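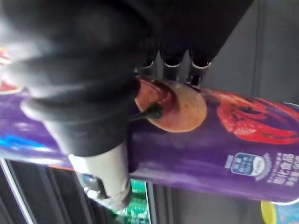
Right wrist camera, purple can crosswise under the fingertips.

Can rotates in the grip during lift, force limit or finger geometry?
Posted by Asuka Ichikawa, 8 Oct 2026
Tags: grippers, grasp force, wrist camera, two-arm

Setup is a two-arm build in the shared workshop at Wastness. Each arm has a black multi-finger hand with metal tips. The hands run from a Drondeo motor board over a serial link, and the grasp routine is my own code. The task is to pick up snack packaging from a steel table and put it on a shelf. Tall cans are the problem. Instant noodle cups and similar short containers are fine.

The fault is as follows. The hand closes on the can, the current on all finger motors rises to the limit, and the routine reports a good grasp. When the arm lifts, the can turns in the grip until the heavy end hangs down. It doesn't fall. By the time it gets to the shelf the angle is wrong and the placement fails.

What I have tried:

Raised the current limit from 60 percent to 80 percent. The can still turns, and the can started to show dents.

Slowed the lift. The can turns later in the move but ends up at the same angle.

Moved the grasp point toward the middle of the can by eye. Better on some runs. I can't repeat it because the wrist camera is too close to see either end of the can once the hand is down, and the head camera estimate of the can axis jumps around when there is glare on the table.

Put thin rubber sleeves on the tips. They came off after a few grasps.

The control loop is at 508 Hz and I log motor current and joint position on every cycle. There is no force sensing at the tips. I would like to avoid adding any if this can be fixed in software.

Two things I want to know. Is there a usual way to detect this kind of rotation from motor current alone? And is it worth going further with the force limit, or is the contact geometry just wrong for a smooth cylinder?

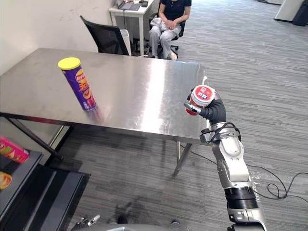
Kohei Tsuchiya
Leave the force limit alone. If all the tips touch close to one line across the can, the only thing that resists rotation about that line is friction over very small contact patches. Hard metal tips on a glossy printed surface give you very little of that. Doubling the force would help a bit and crush the can first.

You need either contacts spread along the length of the can or a grasp nearer the center of mass. Do both if the hand allows it. Turn the wrist so that the fingers are spaced along the can axis, and let the palm side take part of the load. Any soft surface on the palm does more for you here than more motor current.

For the center of mass, measure it instead of estimating from the camera. Balance each type of can on a ruler and store the offset from the lid end. Part-full cans will be wrong, so use sealed ones until the rest works.

On detection: motor current won't show it reliably. The rotation is slow and the load on each finger hardly changes. You might see a small step in joint position on one finger when the tip slides. I logged almost 3000 grasps on a similar hand and the step was there in some of the bad ones and missing in the rest. I dropped it as a signal.

A check that does work is to lift 20 mm, stop, and compare two wrist images. Track any printed feature on the label. If it has moved more than a few pixels relative to the hand, put the can down and grasp again with an offset.

Carleen McAlister
Had this with soup cans. Used heat shrink on the fingertips, the kind with glue inside. Stays on much better than rubber sleeves. Fixed it for me.

Asuka Ichikawa
Heat shrink is on order. What outer diameter were your tips? Mine have an open end, and I don't want glue running into it.

Carleen McAlister
Don't remember, about like a pencil. Plug the end with tape before you heat it.

Tatsuya Maruyama
Agree with Kohei on the geometry. On the glare, which is a separate fault: fix the exposure on the head camera and turn off auto. I run mine at 2000 microseconds with the gain set by hand. After that, lay a matte gray mat over the part of the table where you pick. The reflection of a tall can on bare steel gets merged with the can itself by most segmenters, and then the fitted axis tilts toward the reflection. Check your fitted axis length against the real can. If it comes out too long, that is what is happening.

Also check that the image timestamps and the 508 Hz joint log use the same clock. Mine were off by a constant 40 ms, and the two-image comparison was useless until I corrected it.

Asuka Ichikawa
Axis length was too long on the bad frames, so the reflection is confirmed. Mat is down and exposure is fixed. Wrist rotation needs a change to the approach path because the elbow gets too close to the table corner. I will post the numbers for the two-image check when the new path runs.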